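September 29, 2024

Service on the Radia pair, mostly the right-hand unit. The left only needed a wipe and a strap adjustment. I started after the first tea and finished later than planned.

The fault as reported by Tài: jaws close fully on an empty grip but the logged width does not come back to zero. It settled 2 mm open on the trace, then drifted to something smaller after use, then came back overnight. Vendula had already changed the cable and re-run the offset from the menu, which made it go away until the next morning. Resetting the offset on a unit with a mechanical fault hides the fault. I have written that on the sheet before and have written it again.

Cleared the work area, clamped nothing. I prefer to have the unit in the hand for the first checks because the error only shows under a normal grip. Squeezed slowly, watched the value, released slowly. The return was uneven over the last part of the stroke. There is friction in one of the slides and the return spring is not strong enough to overcome it at the end, where it has least preload. On a slow release it hangs. On a fast release it carries through, and that explains why Tài sees it and Shakuntala does not. She lets go of everything quickly.

Repeated it with the unit turned over, then pointing down. Pointing down is worse. Noted.

Next, the same on cloth. Light pinches, moving the material a short way and letting go, no lifting. Cloth is a useful load for this because it gives almost nothing back to the fingers and the jaw has to close on its own account. With a stiff part between the tips the reading looks better than it is. 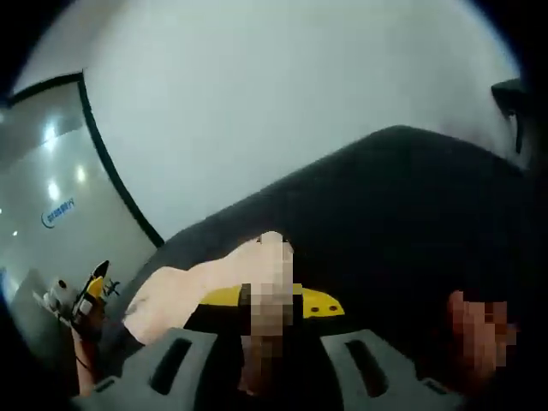 Right-hand unit in the hand, pale cloth beside it.

The hang was there on cloth at nearly every slow release. I logged 13 pinches for the record and saved the trace under the old name with a suffix. Kourosh wants all traces named by unit and date. I will rename them when he has settled the format, which he changed twice in September.

Took the right-hand unit apart as far as the slides. Notes, in the order done, mainly so that I do the same order next time:

Cable off first, at the unit end. Leave the far end in, or the recorder thinks a new device has been added and gives it a new number.

Fingertips off, marked left and right in pencil on the inner side. They look the same but have worn differently and the offset moves if they are swapped.

Finger housings off. Do not pull on the slotted part of the grey finger. It flexes, and it is the flexing that starts the cracks we had on the older set. Pull at the base.

Spring out, into the lid of the screw tin. Measured its free length against the spare. No difference I can measure with what we have.

Slides wiped and looked at with the lamp. Left side fine. Right side had a polished stripe on the outer face, near the closed end of travel, and a small amount of grey dust packed behind it. Fibre in the dust as well, which I take to be from the textile work. It had formed a sort of felt pad. I picked it out with a cocktail stick in one piece.

The felt is a result and the stripe is the cause, or possibly the other way about. Material collects where the fit is tight, and the fit gets tighter as it collects. I cleaned both sides, ran the slide dry with no spring, and it still touched at the same place, so there is a real interference without any dirt in it. The housing must have pulled in slightly when somebody tightened it. I suspect the last tightening, which according to the sheet was mine.

Dressed the high spot with 600 paper wrapped on a flat offcut. A few strokes, clean, try, a few more. It is tempting to use something coarser. The last person to do that on a slide gave us a jaw that rattles, and we still have it in the drawer. No oil. A dry film would be acceptable but we have none, and Sabina's order for it has been sitting with Lindine since before I came back from leave. Grease is forbidden on these for the obvious reason and for a less obvious one, namely that it creeps up to the tip pads and turns up later as a slip fault.

Reassembled. Tightened the housing in small steps, working the jaw between each. The point at which it starts to drag can be felt quite clearly if you go slowly. I backed off from there and stopped. There is no torque figure in the Farar manual for this joint. There is one for the handle, and I think people have been applying it to everything.

Width check after that, with the gauge strips. Closed reading good on fast and slow release. Open reading unchanged, as expected. Left the unit on the bench for 5 minutes with the cable in and read it again. No drift.

Then soft loads again. Cloth first, same movements as before, saved as a second trace. The hang has gone from the trace and from the feel. After that, the long fluffy piece from the textile box, since the next set of recordings is nearly all things of that sort and I wanted to know how the tips behaved on a narrow end. The cloth is flat and fills the pads. A tapered end goes in on the centre line only and the load sits on a small area, so any difference in tip height shows up as twist.

Held it upright from the lower end and looked along it for lean.
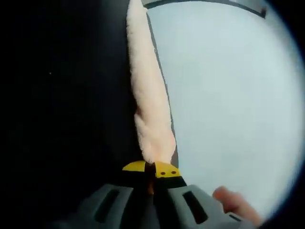 The twist check came out acceptable. I turned the wrist both ways and watched whether the top followed or lagged. It lags, but pile and stuffing would lag in any grip, and what I was looking for was a step at the tips. I could not find one. If there is a height difference between the left and right tips it is below what matters for this work. Vendula thinks there is one on the left-hand unit and she may be right. I did not have that one apart and am not going to open it without a fault.

The narrow grip did show something else. With a thin soft end between the tips, the width value is so close to the closed value that the recorder's threshold treats it as an empty jaw. The number itself is right. The threshold is wrong for this kind of object, having been chosen for the box parts we did earlier in the year. If it is left alone, every grasp by a thin end will be marked as a miss and somebody will have to go through and correct them by hand. I have asked Tài to make the threshold a setting per task. He said it was already a setting. It is, but it is read once at start-up and ignored after that, so a change in the middle of a session has no effect until restart. We agreed he would look at it. For now: set it before starting, and restart after any change. I have put this on the front page of the sheet and underlined it.

Fibre will be a recurring problem. The fluffy piece sheds. I found pile on both tips afterwards and a little further back, which is the start of the same felt I took out this morning. Proposed cleaning interval for textile work is at the end of every session, with a dry brush, jaw open, unit pointing down so that it falls out and not in. Shakuntala asked about compressed air. No. It drives the fibre back into the slide and there is no way to get it out again short of what I did today.

Left-hand unit, for completeness. Wiped tips, checked closed reading, checked cable at the strain relief. Strap was too long and the loose end could get in under the fingers. Folded back and taped. A proper keeper would be better. The Tóth ones come with a sliding keeper and ours do not, though the straps are otherwise the same width. Will ask Sabina to add some to the order if it has not gone.

Camera mounts not touched. I checked that nothing had shifted by looking at the position of the tips in the view before and after. No change that I could see. Had I needed to move the mount, the whole thing would have wanted recalibrating, and the board is at the other site with Kourosh.

Wear on the tips themselves: the right-hand tip of the right-hand unit is smoother than its partner. Still grips. I would change them as a set before winter and keep the worn ones for practice. The spares are in the small drawer and should stay in their bag, they pick up dust just from lying about.

Outstanding:

Threshold to be read live, Tài.
Dry film lubricant, chase Lindine, Sabina.
Strap keepers, same order if possible.
Torque for the finger housing joint. I will write to Farar and ask. If they have no figure I will put ours down as "to the point of drag, then back off" and accept the complaints.
Rename traces, me, when there is a format.
Look at the closed reading on the right-hand unit first thing tomorrow, before anyone warms it up by using it. The old fault only showed in the morning, so today's good readings do not close it. Do not reset the offset beforehand. I have taped a note over the menu button to that effect, and told Vendula.

Swept the bench, units back in the case, right-hand one on top. Case not locked, the key is with Shakuntala.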